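**Subject:** Re: [bratudlow-patients] Preparing for surgery at Bratudlow: what to bring, how long it takes
**From:** Abena Owusu
**Date:** 15 January 2018

Hello all,

I am answering the message below for the whole list, as I had three private emails last week asking nearly the same things. I had my gallbladder out at Bratudlow in the fall and I took notes the whole way through, mostly for my sister, who was looking after my kids.

> My operation is set for the end of January and the hospital letter is two pages long and says very little. It gives a time to arrive and tells me not to eat. Can anyone say how long the day really is? Do I need someone to stay with me the first night, or is a phone call enough? Also, is the parking still as bad as people say? I live on the far side of Kongkaew and I would rather not ask my neighbor to drive twice if she can wait there.
>
> I also don't know what to ask at the pre-op visit. They gave me a 10 minute slot.

The day is long. I was told to arrive at 6:30 and I was not taken in until after 11. They call everyone early because the order can change, and mine did. Bring something to read that you don't mind losing your place in. There is a television in the waiting room but no sound.

Leave your rings and watch at home. They will tape a ring that won't come off, but they don't like doing it. I brought a bag with a zipper, a phone charger with a long cord, loose pants with a drawstring, and slip-on shoes. I used all of it. I also brought a robe and never took it out.

On eating: the letter says nothing after midnight, but the nurse on the phone told me I could have water until 4 in the morning. Call and ask what applies to you. Don't go by what I was told. If you take pills for blood pressure or sugar, ask about those on the same call and write down the name of the person who answers.

At the pre-op visit, hand over a typed list of your medicines so you don't spend your 10 minutes spelling them. Then ask these:

- Who do I call at night, and is it a person or a recording?
- When can I drive?
- When do the dressings come off, and do I do it myself?
- What should make me come back in?

I also asked to see what the operation would look like. Some people would hate that. The surgeon's assistant went through it with me step by step, and I slept better for it.

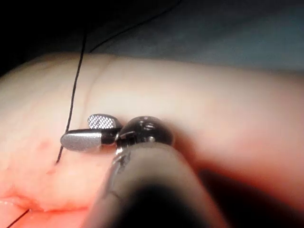
*Surgical instrument, close up, with tissue behind it.*

Going home was the hard part. You need a person with you the first night. A phone call is not enough, and they would not let me leave until my sister came up to the desk and signed. The ride was bad on the old road past the Prandden plant, so hold a pillow against your belly under the seat belt. Take the highway if your neighbor doesn't mind the extra miles.

I was sore in the right shoulder for 4 days, which I did not expect. The nurse said it was from the gas they use. Walking up and down the hall helped more than lying still. I slept in the recliner for the first week. Soup, toast and rice were fine. A cheeseburger on day six was a mistake.

I went back to desk work after 10 days and to lifting boxes after 22. My supervisor wanted a note for both dates, so ask for the note before you leave the building. Getting one later took me three calls.

Parking: the front lot is still full by 7. Use the garage on the Zellby Street side, second level, where there is a covered walkway. Get the ticket stamped at the surgery desk and it costs nothing. Your neighbor can wait inside all day, and the cafeteria closes at 2.

About the bill, since someone else asked. My share came to $1,565, and it arrived in two envelopes a month apart. The second one was for the anesthesia. Don't pay the first until you have called and asked for the itemized copy. Mine had a blood test on it twice and they took one off without any argument.

If you want the rest of my notes, write to me off the list and I will send them. They are handwritten, so it will be a scan. I can't answer questions about Dr. visits at the Kongkaew clinic, as I have never used it.

Abena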